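Workshop Notes, November: The Two-Arm Bench

The two-arm bench at Brodside has moved on from foam blocks to artificial flowers. The task is to pick a single stem, pass it across if needed, and lay it down with the bloom undamaged. Foam blocks have one useful property, a known width, and flowers have none that hold from one stem to the next.

The control code is still the Wevness branch, with two changes. Grip force is now capped per arm, and the fingers close in two stages. Stage one closes at normal speed to a gap of 8 mm. Stage two creeps until motor current rises above the idle value, then holds. On plain dowel this worked at the first setting. On flower stems it did not, because the leaves touch the fingers well before the stem does and the current rise is read as contact. The threshold has been raised twice. It now ignores a leaf most of the time and still stops short of marking the stem.

Approach height matters more than expected. Coming in close under the bloom gives the wrist camera a clear color target, but the foliage sits in the same space as the fingers.

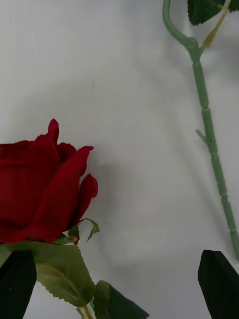 Atieno Mwaipopo would rather grip lower. Her argument is that a stem held near the bloom swings its long end into everything else on the table, and that the raised rings along the stem give the fingers something to stop against. She also wants the wrist turned 90 degrees before closing, so that the pads cross the stem squarely. The objection from Efren Fajardo is reach: with both arms working the middle of the table, a low grip puts the wrists too close together. Both versions are in the code behind a switch. Please note in the log which one you ran.

Roses and hydrangeas are on separate settings. The rose bloom is compact and the planner treats it as a sphere. The hydrangea head is wide and gets a padded box, and the second arm may not enter the box while the first is closing. That rule costs time and will stay until the handoff is reliable.
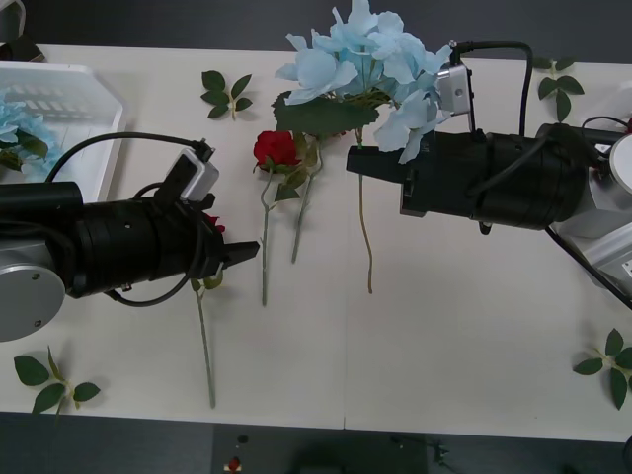 Both arms over the table with roses and hydrangeas.

Outstanding items: the Solheim finger pads are wearing at the tips and need a spare set. Cable slack at both wrists should be checked by hand through the full range before each session. The Fekine power supply trips if both arms are homed together, so home the left one first, wait 6 seconds, then home the right. Loose leaf sprigs are to stay on the table during runs, as the detector needs the clutter. Bench time is open in the evenings from 6 p.m., two people at most.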